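Sermon archive showing the wrong Bible verses (SOLVED, mostly)
By Gemma Zuccaro, 20/02/2025

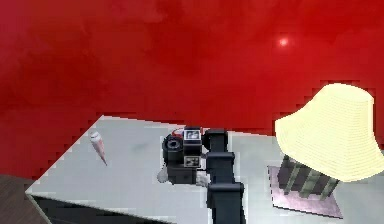

Light gray tabletop against a red wall.

Okay, I'm keeping this as a running log because I fixed half of it in the fall, didn't write anything down, and then couldn't remember what I'd done. If you run the Hedetti sermon plugin on your church site and your Psalms look funny, keep reading!

The problem as reported. Leonie Hollmann teaches our adult class and she was putting together a handout on repentance. She clicked on the Psalm 51 sermon from last April, expecting "Create in me a clean heart, O God," and the verse box at the top of the page gave her the line about the bones which thou hast broken rejoicing. The heading said Psalm 51:10, same as the bulletin. The text underneath was verse 8. She wrote me a very kind email asking if the pastor had changed his mind.

First guess: typo. I opened the entry and the reference was typed in fine. I retyped it anyway, saved, cleared the cache, looked again. Still bones.

Second guess: wrong translation. We switched the display Bible over the winter, so I switched it back. Now the bones were in different English. Switched it forward again.

Then I went poking through other Psalms. Psalm 23 was perfect. Psalm 1, perfect. Psalm 3 was off by one verse and Psalm 51 was off by two, and I sat there feeling like I was losing my mind. Malachi 4:2 (our Advent sermon, "Sun of righteousness") had a blank box and a little gray "passage not found." So did the Pentecost sermon out of Joel 3.

Well, wait, that one made no sense at all. We preach Pentecost from Joel 2:28. I looked at the entry and it really did say Joel 3:1. I hadn't typed that. So something had been rewriting references, and only sometimes.

Opened a ticket with Hedetti and got Ju-won Moon, who was patient with me. I'm pasting the useful part of the reply:

"Your site has two verse tables installed. One follows English numbering and the other follows Hebrew numbering, where a Psalm's title is often counted as a verse. Please check which table is selected under Passages, and whether the import tool is set to convert."

That was the lightbulb for me. In the Hebrew numbering the heading of Psalm 51 (the long bit with David and Nathan and Bathsheba) takes up verses 1 and 2, so everything after slides down by two. Psalm 3 has a short title, so it slides by one. Psalm 23 has a title too but it shares a verse with "The Lord is my shepherd," so nothing moves. And Malachi only has three chapters that way, so there is no Malachi 4 to find! Our 4:2 is their 3:20. I've been in church my entire life and did not know any of this.

Where did the second table come from? From me, I'm sorry to say. We imported the old Stöcker archive, which is all the German-language sermons from when the congregation was still having a German service, and German Bibles mostly follow the Hebrew numbering. The importer asked "Use archive verse table as default?" and I said yes, the way you say yes to everything at eleven at night. Pastor's older notes went in with the same batch, with "convert" ticked, and that's how Joel got its new address.

What I did, in order:

1. Backed everything up. Please do this. It takes a while on our host (30 minutes, and I made soup).
2. Passages > Verse table > set default to English.
3. Passages > Per-collection override > set the Stöcker collection, and only that one, to Hebrew/German.
4. Turned OFF "convert on import."
5. Ran "Rebuild passage index." It stalled the first time at 300 entries. I logged out, logged in, ran it again and it went through.
6. Fixed the references that had been converted, by hand, against the old bulletins. There were 14 of them.

After step 5, Psalm 51:10 gives me the clean heart and Malachi has four chapters again. Leonie checked from her own computer and got the same thing.

Still open: Jude. Anything from Jude (also Philemon, and 2 John, if anybody ever preaches it) shows as blank if you type "Jude 3," because the plugin reads that as chapter 3 and there is only the one chapter. Typing "Jude 1:3" works. I think it looks silly in the heading, and Pastor thinks so too, so I've been using the custom heading field to hide it. Ju-won says it's on the list for a later release but wouldn't say which one.

Also open: the search page still turns up the old Joel reference if you search for "Pentecost." The link goes to the right sermon. I'm waiting to see whether the search index catches up on its own before I start pushing more buttons.

I'm marking the ticket solved for the Psalms and leaving the Jude part open under its own title.

Comments

Dörte Lenz: Thank you for the separate setting on the German sermons! My father looks up his references in his own Bible and they match again.

Kirsten Grímsdóttir: Same trouble at our church and it was the import box for us too. Do you know if the override survives an update? I'm scared to press the button.

Gemma Zuccaro: Kirsten, mine did last time, but write your settings down first. I keep mine on a sticky note.

Kirsten Grímsdóttir: Updated last night and it held. Jude is still blank.

Contact: Sangate Church web desk | © Sangate Church | Back to top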